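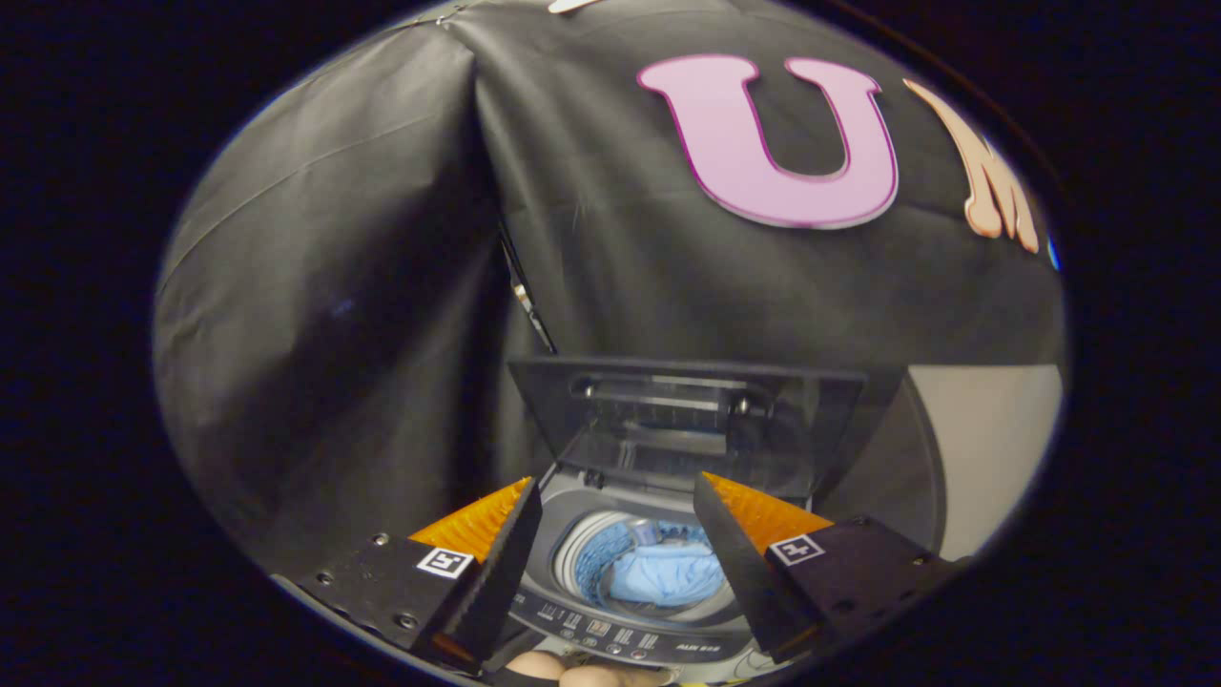

Can a robot learn to unload a washing machine from people doing it with a hand-held gripper? Some of the job carries over well, mostly reaching into the drum and closing on cloth, and the rest I'm not prepared to sign off on yet.

February, 9:40 pm. Kettle on, second attempt at writing this up for myself before I have to write it up for Chacko.

The number everyone liked at the meeting was 80 per cent. I liked it too, for as long as it took to walk back to my desk. The Rostbridge team trained on 544 demonstrations, all collected with the hand-held tool, no robot involved until the very end. Then they ran the policy on the arm and got their 80. Fine. But 80 per cent of what? A success, by their sheet, is cloth lifted clear of the drum. It doesn't matter if half of it is still hanging over the rim, and it doesn't matter if it gets dropped a second later. I asked for the count with "placed in the basket" as the finish and was told it hadn't been scored that way.

So I'm rescoring it from the recordings. Dull work. I got through the first batch this afternoon and my eyes have gone square.

The other thing that bothers me is the drum itself. One crumpled garment in a steel drum with the lid already up is a generous version of laundry. At home mine comes out as one wet rope with a sock inside every sleeve. I know you have to start somewhere, and I said so, but the draft says "household laundry" in the title and I'd like that changed.

To be fair to them, the tool is good. When a person holds the fingers, the person's wrist does all the clever stuff, the small twist when the cloth catches, and the recordings keep that. I had expected mush. My worry is that the arm can't always bend the way a wrist can over the front of a top loader, and the policy has no idea of that. In 2 of the runs I watched today it just stopped above the rim. Those had been logged as "timeout" and left out of the total. Left out! I wrote that in capitals in my notes and then felt rude and rubbed it out.

Histholm are meant to repeat the whole thing on their own machine, with their own people collecting. I'll believe more of it after that. Sildale wants a slide by 8 tomorrow morning, and it's going to have the lifted number and the placed number next to each other, or the placed one blank with a note.

Tea's gone cold. Must bring the other hard drive in.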